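Floarea Ursu priced the arms first and everything else last, and she would not do it that way again. The pair she ordered from Trandberg came in under budget. The table, rails, cabling and spare fingers did not.
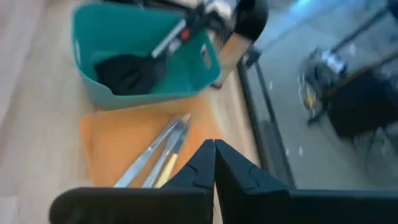
Her second budget at Nodell sets aside up to 27 percent for parts that wear out or get moved. Delivery on grippers runs 56 days, so she orders them in March.

Bins and utensils go on a separate line, bought locally.

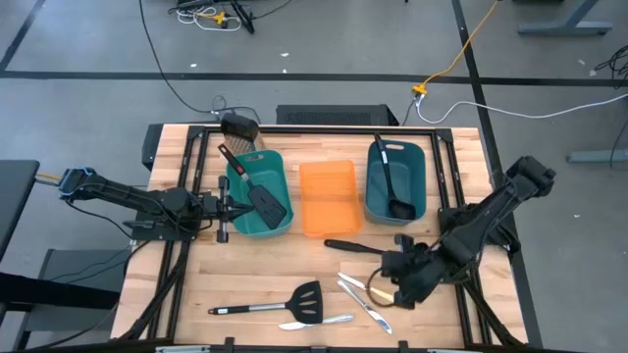
Two arms share one table, with bins and kitchen utensils between them.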